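発表者用メモ 共用デスクの椅子の戻し方と配線口まわり
持ち時間 18分(質疑込み)

スライド1
自己紹介は省略。所属と担当フロアのみ述べる。本日の対象は対面式の共用デスク。個室と会議室は扱わない。

スライド2 前提
Vellentonの執務フロアでは席を固定していない。6月の点検では、退席後の椅子の位置を1,401件記録した。このうち天板の縁から離れたまま残されていたものが470件。集計はLappalainen氏。内訳は配布資料の末尾に載せたので、読み上げない。

スライド3 用語
「収納位置」は、座面が天板の下に入り、背もたれが縁の近くにある状態を指す。背もたれが天板に接触している状態は含めない。縁の塗装の傷はほぼこの接触による。ここは強調。

スライド4 引き出しと戻し
背もたれは左右の両側を持つ。片側だけで引くとキャスターの向きが揃わず、座面が回る。メッシュの張り地は枠に近い部分を持つこと。中央を押し込む動作は張りの低下につながる。Wunderlich氏から、肘掛けを持つ方法ではだめかとの指摘あり。肘掛けのない型が混在するため、手順書では背もたれに統一した。
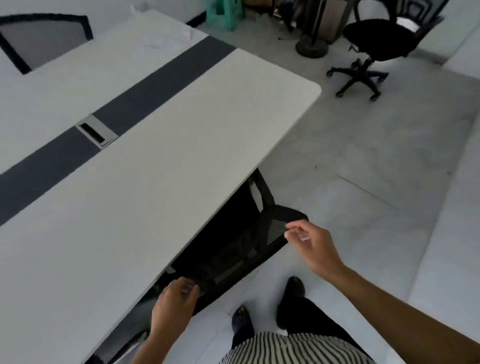 戻すときは逆の順で、まず椅子を机に対して正面に向け、それから押す。斜めのまま押すと脚の先が机の脚に当たる。通路側の基準は、隣席との間隔ではなく天板の縁からの距離で測る。上限は10センチ。

スライド5 中央の配線口
天板中央の帯に金属製カバーを備えた型について。ケーブルは細い開口部から出し、使用後は机の下の受けに戻す。カバーを開けたまま書類を載せない。紙片が開口部から落ち、受けの中に溜まる。清掃は月1回、Pliscombeに委託。

スライド6 天板上の残置物
退席時は紙類と袋を残さない。対面側の席の手前に寄せただけのものも残置として数える。判定で揉めたのは主にこの項目。Plattner氏の案(天板を前後に分けて別々に記録)を採用した経緯を30秒で。

スライド7 未解決
背もたれの高さが異なる椅子の混在。低い型は天板の下に入りすぎ、引き出す際に指を挟むおそれがある。交換か、止め具の追加か。見積もりはKaragiannisから受領済み、金額は口頭でも出さない。

質疑用
・昇降デスクは対象外。天板の高さが変わるため別の基準が要る。
・床材の違いによる差は未測定。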